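Materials Handling, Unit 3: Sorting Bins and Mixed Parts
Course notes, Oana Iordache

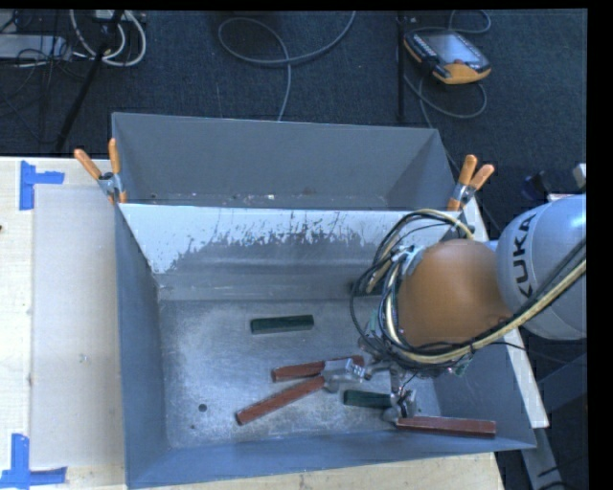
Fig. 1. Two-compartment metal bin with red and green pieces in the front compartment.

Bin layout

The bins used in this unit have two compartments with a slanted wall between them. The front one is larger and takes the parts waiting to be sorted. The rear one is narrower and takes the sorted parts. Sloping sides let small parts slide toward the bottom, but long pieces can lean on a slope and stay there.

In Fig. 1 the two upper red pieces make a narrow V. Parts lying like this are harder to separate than a part on its own, such as the green block near the center. Note also the red piece close to the front wall. A part beside a wall has one long side that is difficult to reach.

Terms

Free part: can be lifted without moving another part.
Blocked part: has something resting on it or against it.
Wall part: lies along a side of the bin.

Order of work

Take free parts first. Look again after each lift, as a blocked part may now be free. Wall parts come last. Do not shake the bin to loosen them.

Bin care

Empty both compartments and brush out debris before refilling. Specks collect in the rear compartment, mostly in the strip at the bottom. Scratches on the dividing wall are normal wear and need no report. Report bent walls.

For next class

Read the Lalosetti handout, pages 2 to 6. Sketch a bin with five parts in it, label each part with one of the terms, and number the parts in the order you would remove them. Lab groups Lau and Skandar meet in room 784.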